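From: Demyd Yatsenko
To: pirnar-users
Date: 2022-09-29
Subject: Re: [pirnar-users] drawer opening, anyone get the sparse reward version to train?

Hi Daryna, all,

Sorry for the slow answer, been writing up. Comments inline, then a longer bit at the end about what we ended up doing.

> On Monday Daryna Demchenko wrote:
>
> Hello list,
>
> I am trying to train the cabinet task in Pirnar with the sparse reward
> only (1 when drawer is past the open threshold, 0 otherwise). With the
> dense reward it learns fine. With sparse I get a flat line at zero,
> every seed. I have tried:
>
> - larger batch
> - more entropy
> - longer episodes (this made it slower and nothing else)
> - adding demonstrations to the replay buffer, 20 of them, from the
> scripted policy
>
> The demonstrations help a bit, in that two seeds go off zero and
> then fall back to zero again. Gaurav said on this list in March that
> he had sparse working, but I can't find the config in the repo.

The March config is gone from main, it got dropped when Tymofii reorganized the task folder. It's still in the old branch under experiments/sparse. But don't use it as is – it depends on the old handle frame, which had the axes swapped, and the reset code compensates for that in a really ugly way. If you run it against current main the arm goes for a point behind the cabinet. Ask me how I know.

> Questions:
>
> 1. Is the success threshold in meters or as a fraction of the joint
> range? The docs say one and the code comment says the other.

Fraction. Docs are wrong. Danylo has a fix sitting in his fork, I'll nag him.

> 2. Do people start the arm from the same pose every episode, or
> randomize? I use the default home pose with a little joint noise.

This is your problem I think. More below.

> 3. Is it cheating to start some episodes with the gripper already
> on the handle? My advisor thinks it is cheating.

Not cheating as long as you evaluate from home. Report it both ways and your advisor can't complain. Well, can complain less.

> 4. Has anybody compared against the Brurnum planner on this task?
>
> Thank you,
> Daryna

No, not properly. Gaurav started on it. Their planner wants the handle pose given to it so it isn't really the same problem. I'd leave it out, or put it in as an upper bound and say clearly what it gets to know.

OK longer part.

What worked for us was a reverse curriculum on the start state, same idea as everybody's reverse curriculum, but with the schedule driven by the success rate per start bin and not by a global counter. We had the global counter first. It's bad. It moves on when the average is good, the average is good because the easy starts are at 100 percent, and the hard starts never get enough samples. Then you push further out and the whole thing collapses. I suspect that's the same thing you see with the demos: two seeds come up, the buffer fills with junk, down they go.

So: bins. We use 7 bins by distance along a path from handle to home. Bin 0 is fingers around the handle, drawer pulled slightly. Bin 6 is home. Each bin keeps a running success rate over its last 20 episodes. A bin opens when the one before it passes the bar. Sampling is weighted to bins whose rate is in the middle, so not the solved ones and not the hopeless ones, with a small floor so that solved bins still get visited. The floor matters alot. Without it bin 0 got forgotten after a while, which looked ridiculous: policy could reach from far out but if you started it on the handle it let go and wandered off.

Start states come from running the scripted policy backwards and adding noise, then throwing away anything in collision. Tymofii did a version where they come from random walks out of the goal instead. Works too, slower, doesn't need a script. If you have the 20 demos already just use those, slice them by distance.
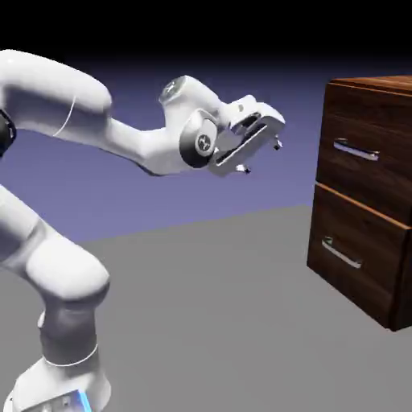
Bins are cut by gripper-to-handle distance, measured to the handle of whichever drawer is the target that episode, and this is the bit I'd most like opinions on. Straight-line distance is a poor measure of how hard the start is. Take a start like the one in the render, fingers open, hand a little higher than the top handle and still out in free space to the left of the cabinet. For the upper drawer that's a decent start, the approach is mostly forward. For the lower drawer the hand has to come down a good way too and then forward, and the elbow has to unfold out of that high arch while it does. The two distances aren't far enough apart to explain the gap in success we get. We tried path length along the script instead, better, still not great. Danylo wants to bin by the value function's own estimate, which I like on paper but early in training the value function knows nothing, so you'd be sorting by noise.

Lower drawer in general is the hard one. If you only report the upper drawer please say so, half the numbers floating around on this task are upper only and you can't tell from the text.

Results so far. Sparse reward, no demos in the buffer, eval from home pose only, target drawer picked at random per episode:

- fixed home start: zero, all seeds, same as you
- global counter curriculum: some seeds get the upper drawer, none keep the lower one
- per-bin curriculum, distance: all seeds get the upper, most get the lower
- per-bin curriculum, script path length: all seeds get both, one of them very late

I'm not putting success percentages in here becuase the final eval is still running and I changed the threshold halfway through (see question 1, I believed the docs too). They'll be in the writeup. Evals are 2,000 episodes per checkpoint, so it takes a while on our machines.

Stuff that did not matter, so you don't spend a week on it like I did: network size, frame stacking, learning rate anywhere sane, the color of the cabinet (we do state only, but somebody asked me at the reading group).

Stuff that did matter and isn't in any paper I read:

- Gripper action. We had it as continuous, now it's a binary open/close with a bit of hysteresis. With continuous the fingers sit half closed and the policy finds a way to hook the bar with one finger and drag. Opens the drawer. Counts as success. Looks awful, and I wouldn't want it near a real cabinet. If you don't care about transfer you can leave it continuous and your numbers will go UP, just so you know when comparing.
- Drawer joint damping. Default is very low. One good bump and a drawer that's started slightly open in bin 0 slides all the way on its own. So bin 0 looks solved from the first update and the curriculum runs ahead of itself. Raise the damping, or require the fingers to be in contact when the threshold is crossed. We do both now.
- Reset order. Set the joints, step once, THEN open the bin's drawer offset. Other way round you get the occasional contact explosion and a very happy success counter.

The damping thing cost us most of the summer. Every plot before that is suspect, including the one Gaurav showed at the Pearce workshop, he knows and is fine with me saying it here.

What I don't have: any of this on hardware. The state we feed the policy includes the true handle position and the true drawer opening. Nobody gets those for free on a real robot. Gaurav is looking at swapping in an estimate from the Anex tracker, offline first, with noise injected to match. My guess is that the far bins survive and the grasp bins don't, the last bit of the approach is where a small pose error turns into a missed handle. Only a guess.

For you, right now, I'd do it in this order:

1. Fix the damping and the contact check before anything else, rerun bin 0 on its own. If it's solved instantly something is still wrong.
2. Slice your demos into bins, take them out of the replay buffer.
3. Upper drawer only until it holds. Then both.
4. Leave entropy alone.

Code is in my branch, per_bin_starts. It's messy, the config names are from three ideas ago ("ring" means bin, "ladder" means the schedule). There's a script that plots success per bin over time, please run it, it's the only plot that ever told me anything. The average curve hides everything.

If you get the lower drawer with straight distance on all seeds, tell me, I'd want to know what's different. And if anyone on the list has a better difficulty measure than path length that doesn't need a script, same.

Danylo, if you're reading, the docs fix please.

Cheers,
Demyd

PS. Daryna, on the longer episodes: go shorter for the near bins. There's no reason for a start with the fingers on the handle to get the same budget as one from home. We scale the limit with the bin number and training got noticably faster, final performance the same as far as I can tell.

_______________________________________________
pirnar-users mailing list
To unsubscribe, send a message with the word "unsubscribe" in the subject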